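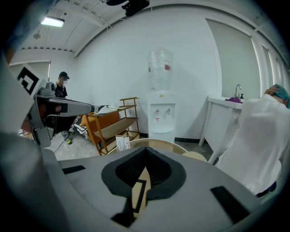 Water corner: dispenser by the wall, sink cabinet under the window, shelving cart in the middle of the room.

How to Set Up a Water Corner in a Shared Room

Posted by Kamonchanok Rojanasak
Saturday, March 26, 2022
Filed under: Rooms, Water, Cleaning

Quick one today. Three people asked me how to set up a bottled water dispenser in a room that already has a sink, so I'm writing it down once. Top-loading kind, jug on top, hot tap and cold tap. If yours has the jug hidden in the bottom, different job, skip this.

What you need
Dispenser
Full jug
Two clean cloths
Dish soap, unscented
White vinegar
A bucket
A level, or a phone with a level app

Step 1. Pick the wall
Hard floor, never carpet. Close to the sink but not jammed up against it -- you want to be able to wipe between the two. Grounded outlet within reach of the dispenser's own cord, no extension cords. Keep it out of direct sun. Jugs go green if they sit in a bright window, so drop the blind if the sun gets that far.

Leave a gap at the back. Check your manual for how much, mine wants more than I expected. Baseboards help a bit here, they stop you pushing the thing flat to the wall.

Step 2. Level it
Put the level on top, front to back first and then side to side. Turn the feet. A full jug is heavy and a leaning dispenser will drip and hum. Do this empty!! I did it once with the jug on and my back was sore for a week.

Step 3. Clean before first use
Don't plug it in yet. Wash your hands. Wipe the well where the jug sits with soapy water, then rinse, then rinse again. Mix vinegar and water per the manual, pour it into the well, run some out of both taps so it gets into the lines. Leave it 15 minutes. Drain everything into the bucket through the taps, and through the drain plug at the back if you have one. Flush with plain water untill you can't smell vinegar.

Step 4. Load the jug
Wipe the neck and cap with the clean cloth. Peel the sticker off the cap. If it's the puncture kind of cap, leave the cap itself on. Bend your knees, get one hand under the base and one on the neck, tip it over and straight down onto the spike. Big glugging noise, fine.

Step 5. Fill the hot tank, THEN plug in
Hold the red tap open until water runs steady. This is the step people miss. Heating an empty tank can burn out the element. Now plug it in, hot switch last if there is one. Cold takes longer than hot. Give it a couple hours before you complain to anyone.

Step 6. The stuff around it
Mugs and tea want a home near the taps or they end up on top of the dispenser. A cart with slanted tiers is good for boxes and packets since you can see what's in each row, bad for mugs, they slide. Wood is ok if you wipe up spills right away. Keep soap next to the faucet and one cloth on the counter for drips. One cloth, and a different one for the floor.

Empty boxes go out the same day. I'm bad at this one.

Upkeep
Drip tray: every day, takes seconds.
Taps: soapy wipe every week.
Full vinegar clean: go by the manual, ours gets it every other jug or so.
Going away more then 7 days? Unplug, drain, take the jug off.

Problems
Drips from the cold tap -- check the level again, then look for a hairline crack in the jug. Swap the jug before you call for repairs.
No hot water -- is the switch on? Usually on the back.
Tastes like plastic -- flush more. New ones need a lot of flushing.
Slow pour -- air isn't getting in, reseat the jug.

Small kids in the room? Get a hot tap with a child lock or leave the hot switched off.

Next post is descaling the kettle. Comments are open till October.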